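Search this site
Type and press enter

Casting news and what audiences expect: a study of sequel announcements
By Mared Bellis
November 3, 2023
4 comments

The aim of this project was to find out whether the order in which a film's cast is announced changes what people expect from it. I chose sequels because readers already have an opinion of the first film, so there is something to measure against. My tutor suggested keeping it to one film that none of the people taking part could have read about, so I wrote the news items myself.

The made-up film was called Andard 2, a follow-up to a heist comedy set in a town called Flellton. I wrote a one-page summary of the first film and a set of short news items about the second. Each item was the length of a normal entertainment news post. None of them gave away the plot.

Method

I had 52 people fill in the survey. Most were students on my course or the year below, and the rest were people they passed it on to. They were split into 2 groups. Both groups read the same summary first. Group A then read that the original cast was coming back, followed by the names of the new actors. Group B read the same items the other way round, with the new actors first.

After each item they gave a score for how much they wanted to see the film, and at the end they wrote a sentence or two on what they thought it would be like. I did not tell them what the study was about until they had finished.

The survey was done on paper in the media room. I had planned to do it online but the first version let people go back and change their scores, and I lost a week sorting that out before giving up on it.

Results

Group A started high and stayed fairly level. The news about new actors made little difference to their scores, and a few people marked the film down slightly when the fourth new name came up. The written answers give some idea of why. Several said the film sounded crowded, or that the old characters would get less to do.

Group B started lower and rose when they reached the item about the original cast. By the end the two groups were close together, with Group B a little ahead. I had expected Group A to finish well in front.

The written answers were harder to sort. I put them under headings such as story, cast, humour and money. Of the whole set, 17 mentioned money in some way, usually that the sequel was being made for it. I had not asked anything about this. It came up in both groups.

One item caused problems. It said that the villain, Bárány, would be recast, and I had not made it clear in the summary whether he survived the first film. Some people took this as a mistake and said so in the margin. I left their scores in, but the item should have been tested beforehand.

Limits of the study

The sample was small and nearly everyone was of a similar age. People who like films were probably more willing to take part. Reading all the items in one sitting is also different from seeing them over several months, which is how casting news normally comes out – by the time the last name is announced most readers will have forgotten the first.

I also used names only, with no photographs or trailers. A real announcement would have both, and readers would know the actors already.

What I would do next

I would run it again with a gap between items, sending one a week from December. I would also add a third group who only see the full cast list at the end. A second film, Ilness, was written up for this but not used, and the summary for it is in the appendix with the blank survey sheets.
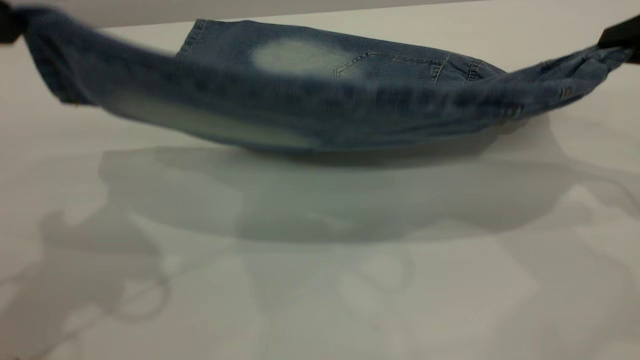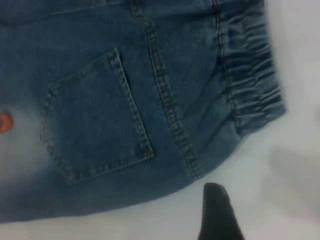 Blue denim jeans, back pocket with double stitching.

Share this
2 shares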